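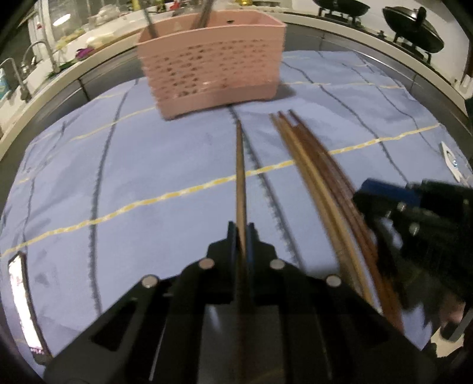

Print this thread | E-mail this thread

Planska Digital Asset Custody - client notice on the migration of staking balances. This thread applies to Canadian account holders only. Please read all of the posts before contacting the service desk.

Planska will retire its legacy staking contract in June. Balances held under that contract will be moved to the Drakmont validator pool, which has carried all new deposits since the winter upgrade. Spot balances and cheque or wire withdrawals are unaffected.

A total of 272 accounts still hold a balance under the legacy contract. Of these, 138 have already given consent through the client portal. The remaining holders have been sent a letter and a secure message setting out their options.

Option one: consent to the transfer. Your principal and accrued rewards will be moved in a single transaction. Network fees for the transfer will be paid by Planska and will not appear on your statement.

Option two: unstake and return the balance to your spot wallet. The unbonding period is six days. Rewards do not accrue during unbonding, and a request cannot be cancelled once it has been submitted.

Holders who select neither option will have their balance unstaked on their behalf when the contract closes. No balance will be forfeited. Please do not send further deposits to the legacy address - the portal no longer displays it, but some clients may have it saved in an external wallet.

On security. Planska will not ask for a seed phrase, a private key or a remote connection to your device at any stage of this process. We are aware of 2 accounts on this platform that have copied our name and colours and are offering a "migration bonus". There is no bonus. Both have been reported.

The Drakmont pool contract has been reviewed by Gatchalian, and the summary of that review is in the portal under Documents, Custody, Technical. The full report is available to institutional clients on request. Two low-severity findings were recorded and both have been closed.

Reward reporting: the transfer changes the way rewards are itemized. Under the legacy contract they were posted as one monthly line. Under Drakmont they are posted at each distribution. Clients who export to Udell for bookkeeping will need to refresh the import template before the next statement run.

Planska cannot advise on the tax treatment of a transfer or an unbonding. Please speak with your accountant, particularly if the balance is held in the name of a corporation or a trust.

Questions on consent forms and joint accounts should be directed to Şükran Keskin, Client Records. Questions on the contract itself should be directed to Sevim Saraç, Protocol Operations. Both may be reached by secure message through the portal, where replies are sent until 6 p.m. Eastern.

A correction to the fifth post in this thread: the six days are counted from confirmation on the network - the time of your portal request may be earlier. The letter sent to clients has the correct wording.

Print this thread | E-mail this thread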